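Maximiliano Villanueva on the book that took over his kitchen table

Maximiliano Villanueva is late, then he's early for the next thing, so we talk fast. He has a tote bag, two proofs of the same page and a pencil behind his ear that he looks for twice. The book is called Plates and Overprints, it comes out from Skeritz in January, and it's the first long look at the printmakers of the Tritutdale workshop. Etchings mostly. Some lithographs he is less sure of.

"I never set out to write it," he says. "I was asked for a short essay. Four pages. I turned in 31 and they were very polite about it."

The Tritutdale presses were busy for a couple of generations and then quiet, and the prints ended up all over. Drawers, hallways, the back rooms of frame shops. Villanueva's checklist runs to 1214 entries. Every impression he could track down, with paper, size and condition where he had it.

"People skip a checklist. Fine. But that's the part I'd save from a fire. The essays are just me talking."

The earliest sheet in it is dated 1751, a view of a mill with the sky left almost blank. The last is from 1798. In between there is one engraver he keeps coming back to, known only by a set of initials, who reworked the same copper plate thirteen times. The book prints all of the states in a row, small, over a foldout.

"You watch the tree go. First it's a tree, then a darker tree, then he burnishes it out and puts in a man with a dog. Then the dog goes. I have no idea what he was after, I really don't. I wrote a whole chapter saying so."

Was the publisher happy with a chapter like that? He laughs. The editor cut it in half and he put some of it back in the captions. 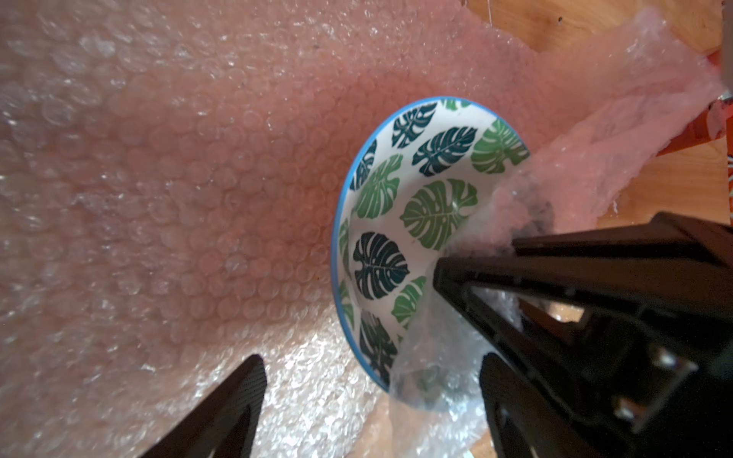

On the pictures

The plates were shot for the book by Yeom, a small studio that does mostly museum work. Raking light for the embossed sheets, flat light for the rest. It took longer than the writing, he says, and there was an argument over color that went on for weeks.

"Old paper isn't white. It isn't cream either. The first proofs came back looking like toast. So we went again, and then they were blue - I mean really blue, like skim milk. Third time was right. I cried a bit, don't put that in."

He shows me the two proofs from his bag. I can't tell them apart. He can, and says so, at length.

On what got left out

A lot. The drawings, for a start, which he thinks need their own book and somebody younger to do it. Also most of the letters. He quotes from a few of them in the chronology, usually about money, ink or the weather, and there's one complaint about a bad batch of varnish that is better reading than anything in the catalog essays, mine included (I wrote one for a diffrent show, years ago).

He is firmer about the fakes. There is a short appendix on them, with details side by side. "I had owners ring me up angry. I'm sorry, but the watermark is wrong. The watermark is just wrong, what can I do."

The show that goes with the book opens at the Vekex the same month. Two rooms, low light, nothing behind glass that dosen't have to be. He picked the hang himself and has already changed his mind about the second room.

What next? He pulls a face. A rest. Then maybe the drawings after all.

Then he's up, bag over the shoulder, pencil still lost. It's behind his ear.

Recent items
Shelf notes: three new books on woodcut
Studio visit: a paper conservator's long week
Review: Small Portraits, Large Rooms
Reading list: printmaking for beginners

Contact | Copyright 2022 | Back to top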